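Questions people ask about the Purnow grippers

I'm Eluned Gethin, and I look after the gripper bench at our shared workshop. I started keeping these answers because the same questions came up every Tuesday evening and I was getting a bit hoarse. They are written for people who'd like to build a pair of their own, whether that's here with us or at a kitchen table, and I've tried to put in the fiddly bits I wished I'd had written down when I began.

What is a Purnow?

It's a hand-held gripper, and you normally build two, one for each hand. You pick things up with the jaws and put them down again, and the recordings of those movements go towards teaching a small robot arm (ours is called Liapis, and she is slow but very willing) to do the same job. The arm's jaws are the same shape as the ones you hold, so what you practise with your hands carries over fairly well.

Do I need the arm before I start?

No, and I'd gently talk you out of buying one first. Most of us spent a good few months with only the hand-held pair and were perfectly happy. You learn an awful lot about how a jaw meets an object just by fumbling about with one, and if you decide after all that you'd sooner be building a telescope, you've only spent the price of the plastic.

What sort of table should I use?

Anything steady with a plain top. A wobbly table will drive you up the wall, because every knock shows up later in the recording and you'll blame the software for it (I did, for a whole weekend). Wood is lovely to work on. If you can put up dark curtains at the sides, do, as they keep people walking past out of the recordings.

What should I practise with?

Bathroom and kitchen things, for the most part. They're cheap, they come in awkward shapes, and you won't weep if one gets squashed. A toothbrush and a tube of toothpaste make a very good first pair, with a clear plastic container to put them in.
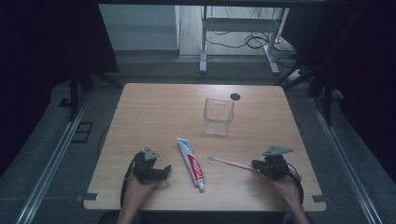

Start with one object and one movement, and do it until you're bored. Then swap hands. People always want to go straight to the two-handed jobs, and I do understand, but passing a thing from one gripper to the other is a good deal harder than it looks and it's more fun once your wrists have got the hang of it.

Which hand should lead?

Whichever you like! I'm right-handed and I lead with my left for anything round. Just stick with the same choice through a session, or you'll have a muddle to sort out afterwards.

How long does a pair take to build?

My first pair took four evenings, and one of those went entirely on a linkage I had put in back to front. Printing is the slow part. The Kodberg files are laid out so that each finger prints separately, so if one goes wrong you haven't lost the lot. Lay all the pieces out dry and move the joints by hand before you fix anything for good.

How long do the jaw pads last?

Less long than you'd hope, I'm afraid. The pads are soft so that they grip, and soft things wear. My notebook says 338 grips for the first set I ever kept a tally of, and 449 for the next, so please don't treat either as a promise. Look along the top edge of each pad before you begin, as that's a common place for one to start coming away from the plastic.

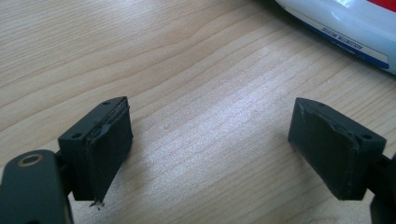
The two sides needn't wear at the same rate. If you always close against the same edge of an object, one pad takes the brunt of it. I change both together anyway. A fresh pad facing a tired one gives you a lopsided grip, and you end up correcting for it with your wrist without noticing.

Can I just glue an old pad back down?

For a quick try-out at home, yes, go on. For anything you mean to keep, cut a new one. Peel off what's left, scrape the block clean (an old bank card does it nicely), wipe it over and let it dry before the new pad goes on. Then leave it overnight with an elastic band round it. I know it's tempting to have a go after ten minutes. Make a cup of tea and go home.

Why do thin, flat things give so much trouble?

Because there's hardly anything to get hold of, and the jaws have to come down very close to the table. Come in slowly with the jaws open and keep the object lined up with the gap.

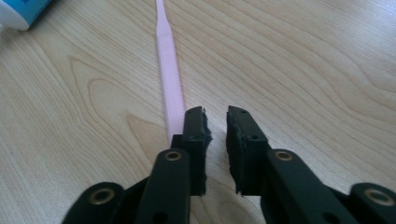
Go lower than feels polite. Most beginners stop too high out of kindness to the table and then close on nothing at all. If a pad has a ragged face it may catch on ridges or thin edges, so I keep my best pads for the flat jobs and use up the older ones on chunky things.

Do the pivots need oil?

Ours have never had any. If a joint feels stiff, check for a stray bit of print in the hole before reaching for a can, because oil creeps and you really don't want it on the pads.

Where do the recordings go?

Into Nendulov, our shared folder, with one subfolder for each task. We like to have almost 300 good goes at a task before we let Liapis try it. Name yours with the task first and your initials last, please, and leave your bad ones in with "drop" in the name. I go through them in one sitting when there's a quiet afternoon.

Can I borrow a pair?

Within the workshop, of course, just write it on the sheet by the kettle. Taking them home is trickier at the moment because we're short of spare fingers, but ask me again in October when the next batch is printed.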